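Plement Tidy Cell: a bin-picking station for people who have run out of patience with bins
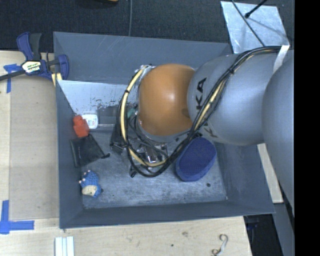 Tidy Cell at work on mixed small items in the grey bin. Clamp and tape fitted by the user.

Product status: available to order
Page last updated: Oct 28, 2022

Overview

The Tidy Cell takes things out of a bin, one at a time, and puts them somewhere else. Your eldest child can do this too, in theory. The Tidy Cell costs a good deal more but does not ask for money at the end of each week.

It is a gripper, a camera head, a controller and a licence for our picking software, sold as a kit for an industrial arm you already have. We supply it to small warehouses, returns departments, repair shops and the sort of laboratory that keeps a box of toys for serious reasons. We get a steady trickle of enquiries from private homes as well, and there is a section for those further down.

What it will do today

Pick single rigid items from an open bin with sloping sides. Blocks, small tubs with rounded corners, bottles, brushes with a decent body to them. If it holds its shape when you lift it by the middle, the Tidy Cell will probably get on with it.

Pick from a muddle. Items may touch, lean on the wall of the bin or sit partly behind one another. The software picks whichever one it likes best and works down from there. You do not get a say in the order unless you buy the Sequence option.

Carry on without being watched. Our acceptance run is 300 picks with the cell door shut and the operator in another room.

What it will do on a good day

Soft toys and anything bumpy. It lifts these happily enough but may set them down on their heads.

Fabric pouches. A wrinkled black pouch in a grey bin is a mean thing to ask of any camera. If there is a tab sticking out it will sometimes go for the tab, and we count that as a pick if the pouch comes too.

Items lying hard against the bin wall. Leave the wall clearance setting at its default until you know what your gripper fingers cost.

What it will not do

Fold laundry. Match socks. Load a dishwasher that somebody else has already loaded badly. Decide whether a thing is rubbish. Find the small piece that goes with the big piece.

We mention these since each one has been put to us in writing. We tried the Tidy Cell on a basket of washing at our Girnby workshop in the spring, and it spent the afternoon moving one pillowcase between two baskets with great care. The cycle counter was very pleased with itself.

Speed

Median cycle time at Girnby is 21 seconds, bin to tray, on mixed goods of the awkward kind. On identical blocks it is a lot quicker, but if you only have identical blocks you should buy a feeder from somebody else and save yourself the bother.

A person beats this easily for the first hour. By the middle of the night shift the gap narrows.

In the field

Berrada run two cells in their returns hall, where customers send back one of everything in no order at all. Over their first full week the better cell logged 163 interventions, meaning a member of staff had to walk over and do something. By the week we wrote this page it was down to 83. We would like that to be a smaller number and so would the member of staff.

Geltell use theirs for sorting loan kits. They have asked us to say that the cell is reliable, and to stop ringing them about it.

What's in the box

Two-finger gripper with spare fingertips
Camera head and mounting post
Controller with power lead
Cable ties, one bag (you will want a second)
Software licence, one arm
Printed setup guide

Not included: the arm, the bench, the bin, clamps, or anything to put in the bin.

Fitting notes

Fix the bin down. A bar clamp on the edge does perfectly well. An unclamped bin creeps across the bench a little with every bump, and the software will blame the camera.

Mark out the bench with tape at the corners so that whatever you move can go back where it was. Blue shows up nicely on pale wood.

Leave slack in the cables at the wrist joint. Then turn the joint through its full travel by hand control and leave a bit more.

Scuffs on the bin floor are fine. Very shiny floors are not, and nor is a bin the same colour as your stock.

For private homes

We will sell you one. Please measure your doorways first, and bear in mind that the arm needs a guarded area which your sitting room is unlikely to contain. As for whether it can do the chores yet: it can clear a box of toys into a different box of toys. Bring it a tidy list of jobs in a few years and we'll have another look.

Ordering

Orders and demonstrations are handled from Girnby. Send us a box of your worst items ahead of the visit, labelled with your company name. Boxes are returned after testing, contents in no particular order.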